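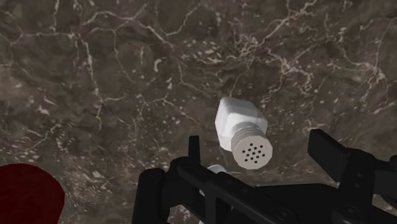

A salt shaker on its side between the open fingers of a simulated gripper.

Opinion | Automation & Work

Print this article
E-mail this article

Count the people, then the demos

By Saimi Jääskeläinen

Companies that teach robots by remote control like to publish one number. Juvora's is 3,663, the count of demonstrations in its kitchen set, all of them driven by hand in simulation. I think the number matters less than who was holding the controls.

I spent part of April driving a simulated arm for Plovelach. The job was to pick up tabletop things like a salt shaker. After 10 tries I had a habit. I came in low, with one finger on each side of the cap, and closed slowly. Eero Mustonen, at the next desk, went for the body of the shaker every time. Both ways are fine. A robot trained on mine alone would learn my habit and treat it as the task.

More than 3 people should drive every task, and they should not all be trained by the same instructor. That costs money. New drivers are slow and drop things. Managers would sooner keep the two fastest and let them run all day, and the total climbs quicker that way.

Mustonen disagrees with me. He says mixed habits confuse the model, and that one clean style gets a working robot sooner. He may be right for a single shaker on a single counter. Kitchens have more in them than that.

I would like to see the number of drivers printed next to the number of demonstrations. Plovelach had 2 of us.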